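Koubek Laundry Set — README

Last touched Monday, June 25, 2018. Replaces the February version, please delete that one.

What's in it

Pictures of clothes lying around before they get folded. Tops, shorts, towels, odd socks. 649 pictures total, 303 of them with a label for garment type. Rest are unlabeled, may get to them, may not.

Collected in two apartments, Drurnville and Flitbridge. Pale seats and white walls in most of the Flitbridge ones. Drurnville is darker, more clutter, more towels.

Folders

drurnville/ — 4 subfolders, one per room
flitbridge/ — no subfolders, sorry, all in one pile
labels.csv — one line per labeled picture
notes.txt — stuff I typed while sorting, not cleaned up

Labels

Columns are file, type, main color, state, surface. State is one of: flat, folded, bunched, hanging. Bunched means you can't lay a hand on it without hitting a crease. Surface is sofa, bed, floor, chair or other. A padded bench counts as sofa, couldn't always tell them apart.

Color is the main one only. Side panels, trim and stripes don't get their own entry. Went back and forth on this for the sports stuff — left it. 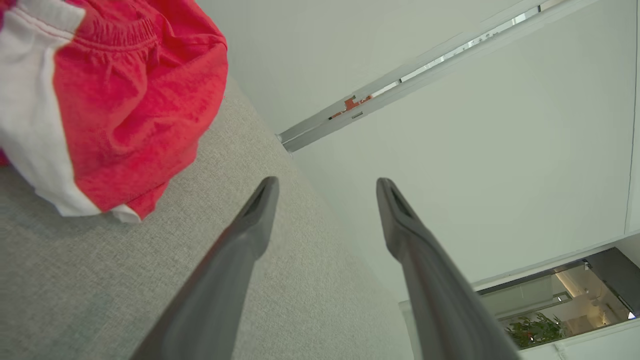

Type was harder than color. If a waistband shows and no legs, it's "shorts?" with the question mark kept in. Don't strip the question marks when you load the file, they mean something. There are 45 of them. Same idea for "top?" but that's rarer.

Known problems

Some Drurnville files have the room wrong, kitchen and hall got swaped at one point. Fixed most.
Near-duplicates in flitbridge/. Same pile, slightly moved. Don't split them across train and test.
Socks are labeled one at a time even when they're obviously a pair.
A few tilted ones. Left as is, rotate if you need to.
Towel vs. blanket is a guess past a certain size.

Not in here

No washing instructions, no sizes, no fabric content. Knit or woven is sometimes in notes.txt but I wasnt consistent.

Use

Fine for sorting and folding work, internal to Kundent for now. Ask before passing it on. If you fix labels send back the whole csv, not a diff — the line order matters for the old scripts.

To do

finish hall pictures
merge "sweatshirt" and "hoodie", or don't
check surface = other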